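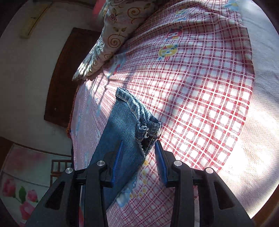 ROBOTS & GADGETS | Ages 8 to 11

Which Gripper Is Best at Grabbing Jeans?

By Jaqueline Medrano

Pick up a pair of jeans. Easy, right? You didn't even think about it! Your fingers slid under the cloth, your thumb came down on top, and up it went.

Now try it with two fingers held out stiff and straight, like a crab. That's how a lot of robot hands have to do it, and I've spent most of August finding out how tricky it is.

My job at Lirkari is testing grippers (a gripper is the part of a robot that grabs things, so it's the robot's hand). The one in the photo is a hand-held kind. I hold it and do the grabbing myself, and the camera on it sees what a robot would see. It has two black jaws, and on the inside of each jaw is a blue rubber pad. Between them you can spot the folded end of some denim, with the fringy white threads sticking out.

I tried three sets of pads. The first was hard, smooth plastic. It was great with blocks and terrible with cloth, and the jeans kept sliding right out. The second was soft foam, which held on nicely but got squashed flat by Friday. The third was rubber. Rubber is a bit sticky against cloth, the way your sneakers are sticky on a gym floor. We have a word for that: friction. More friction means you don't have to squeeze so hard.

I did 40 grabs with each set. Plastic managed 14. Foam got to 19 before it started going flat, and then I gave up on it. Rubber held on nearly every time, so hooray for rubber!

Cloth is hard for another reason, too. A block stays block-shaped when you pick it up, but jeans flop and fold, and they never look the same twice. My friend Zyanya Espinoza writes the computer programs that look for a good place to grab, and she likes thick spots such as hems. She also wants bright sun and stripy shadows in our pictures, plus sheets with busy patterns (cartoons are good), so the computer gets plenty of practice telling pants from bed.

Try it yourself! Get some kitchen tongs and a pair of jeans. Count how many grabs out of ten you can do. Then ask a grown-up to help you wrap a rubber band around each tip and have another go. Next, try a sock, and after that a T-shirt. I found the T-shirt hardest, but my cousin in Clilville says socks are worse.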